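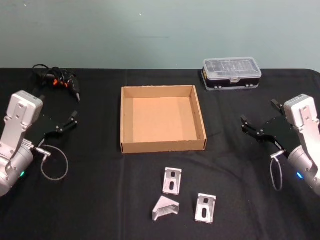
Clurnuna CL-4 Parallel Gripper, two-finger, black
Sold single or as left/right pair. Cable included.
Status: in stock. SAFETY NOTICE applies to part of the stock, read before ordering or running.

Updated October 17, 2020

Quick version. Some CL-4 units let go of the part when the cable gets pulled at the connector. Grip force drops out, fingers relax, part falls. Small parts, so mostly a dented tray and a lot of swearing, but fingers have been near it too. If your serial ends below 226, stop using it over anything you care about until the clip is fitted. Clip is free. See further down.

What it is
Light-duty gripper for bench arms. Two short fingers, swappable pads, single cable out the side. Meant for picking and placing brackets, clips, housings, small boxed goods. Not for glass, not for anything hot, not for lifting over people.

Specs
Max part weight: 400 g
Stroke: 100 mm, full open to full close
Fingers: 2
Mounting screws: 4, supplied, use threadlock
Finish: matte black
Connector: push-in, silver shell (old) or screw collar (new)
Controller: Ekanayake bench controller or Lostov adapter, sold seperately

The fault
Cable leaves the gripper sideways, then hangs in a loop. When the wrist turns far enough the loop snags or goes tight and the connector shell backs out a hair. Not all the way. That's the bad part, it looks plugged in. Power pin stays, signal pin doesn't. Controller reads "open" and does nothing about it, no alarm, arm keeps going on its path with fingers gone soft.

First report came in September from Nazma Sivakumar at Clusside, bracket sorting job. Dropped one on the way to the box, then the arm went through the whole put-down motion with nothing in it. She ran it again, same thing, other arm this time. We couldn't get it to happen here for days. Then Pranab Gamage shortened the loop and it did it on the next wrist turn.

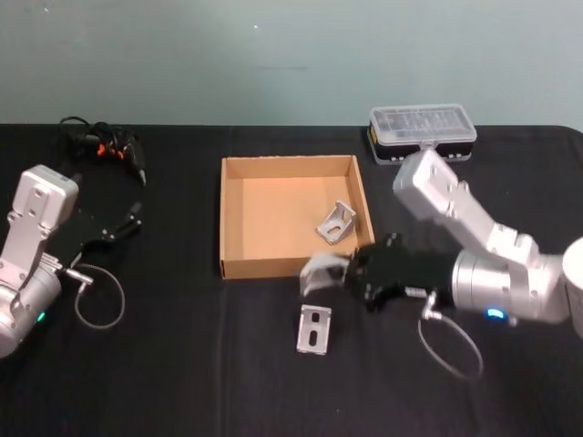
Worst spot is right at the box wall. Arm slows, wrist rolls to clear the edge, cable goes tight. If a part is going to drop it's usually there. Metal brackets bounce, so clear the cloth and check under the gripper before you restart.

Which units
Serial ends 001 to 225: affected, all of them, both left and right.
226 and up: screw collar, fine.
Serial is on the underside of the gripper body, between the screws. Can't read it? Send a photo, Janaka Patwary on the parts desk will sort it.
Bought used? Still covered. We don't need the reciept.

What to do now
1. Stop the arm. Proper stop, not pause. Pause leaves the fingers powered.
2. Take the part out by hand only after the power is off at the wall.
3. Push connector home til it clicks. Tug it. If it moves, don't run it.
4. Leave more slack. The loop should hang free through the full wrist turn, both directions. Jog it slow and watch.
5. Cut speed to half until the clip is on.
6. Hands out of the area between the two grippers. Yes also when only one arm is moving.

Do NOT tape the connector. Two customers did. Tape creeps when warm and then you have the same fault plus glue in the shell.
Do NOT zip tie the cable tight to the wrist joint, it will break inside the jacket and we can't warranty that.

The clip
Retaining clip, part CL-4-RC. Snaps over the shell and onto the gripper housing. Fits without taking the gripper off. Small flat screwdriver, couple minutes. Free for affected serials, ships flat in an envelope. Do both sides if you run a pair, even if only one has acted up.

After fitting, do an empty run first. Arms parked low, tray cleared, nothing within reach that matters. Then one part. Then go back to normal.
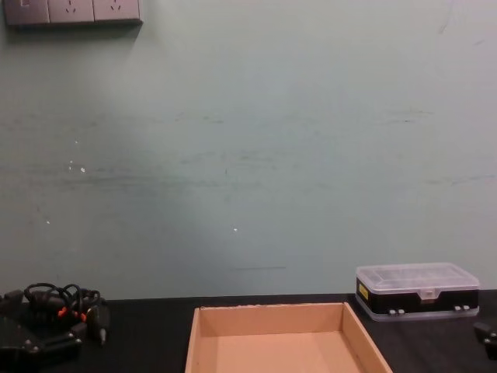 Bench with arms parked low and tray empty, before the empty run.

Firmware
Obaidul Haque is working on a stop-on-lost-signal for the Ekanayake controller. Not out yet. No date. Lostov adapter users, it won't be possible on yours, hardware doesn't pass the signal back. Clip only.

Returns
Unopened affected units: full swap for 226 and up, we pay shipping. Opened: clip first, swap if it still drops after that. Note on the box which arm it was on and what it was holding.

Had a drop or a near miss? Tell us even if nothing broke. Sabina Wanigasekara keeps the fault log and would rather have it twice than not at all. Use the contact form, pick "CL-4 notice" from the list, put the serial in the first line.

Goes with: spare pads (rubber, ribbed), extension cable, CL-4-RC clip, mounting screw set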